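The Divavley Two-Arm Picking Kit: Gallery and Notes

Page last updated 31 December 2021

We've had the Divavley kit on the bench since May and I still look forward to switching it on. It's a tabletop package for people who want to learn produce handling without buying a whole packing line: two arms, a choice of grippers, a stack of plastic bins and software that a patient person can learn in an afternoon. Girard supplies the arms, Divavley does everything from the wrist down, and the shop in Brandham puts it together and ships it out.

This page is meant to be a gallery more than a review, but people keep writing in with the same questions, so the notes have grown. Scroll past them if you only want to look!

What comes with it

The standard kit has both arms, the wrist plates, a control box, the cables and a set of fingers for each gripper. You supply the table. Ours is a plain green-topped one that was already well scuffed, and I wouldn't spend money on anything fancier. A matte surface in a colour your vegetables aren't is the main thing. We tried a shiny white bench first and the vision software sulked.

Spare finger pads come in bags of 14. We've gone through one bag in all this time, mostly from my own habit of driving the gripper into the table while I was learning the controls.

Why root vegetables

Potatoes and their relatives are a terrific test. Every one is a different shape, they roll when you don't want them to, and the skin marks if you squeeze too hard. Fernanda Abreu, who grows outside Daltthorpe, set us our first proper target: 200 picks from table to bin with no bruising she could find afterwards. We were at 50 by the end of the first week and very pleased with ourselves, then lost a whole day to a loose wrist screw. (Check your wrist screws. The manual does say so, on page 10, and I did not read page 10.)

We got to her 200 in the end. She went through the lot with a paring knife at her kitchen table and passed every one, and I don't mind saying there was a bit of cheering.

What I like

The grip force can be changed in very fine steps, and the colour-coded slider makes it easy to find your way back to a setting that worked. The two arms share one program, so you can have one working low at the bin while the other waits its turn, and they keep out of each other's way without any help from you. Changing the fingers takes one hex key. The forums are friendly, too!

What could be better

Cable management. You'll want something overhead to hang the leads from, and the clips in the box are stingy. The printed guide skips bin placement completely, so here's our habit: lay the bin on its side with the opening toward the arm, and let the gripper come in level. I'd also love a longer warranty on the pads. 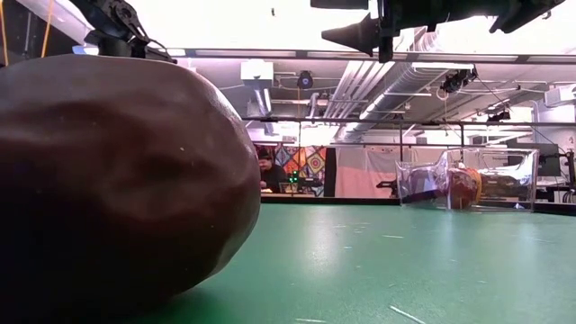 BIN WORK

Low to the table with a big brown lumpy one in front, black gripper just over the top of it. Over on the right, the long black gripper is reaching into the tipped clear bin, toward the orange-brown piece inside. I love how the overhead lights catch on that plastic.

Ordering and visits

Kits are built to order in Brandham. If you'd like to try one before you decide, write to the shop and ask for a bench session, and bring your own vegetables. Odd shapes are especially welcome. Beets, yams, celery root, whatever's in the cellar!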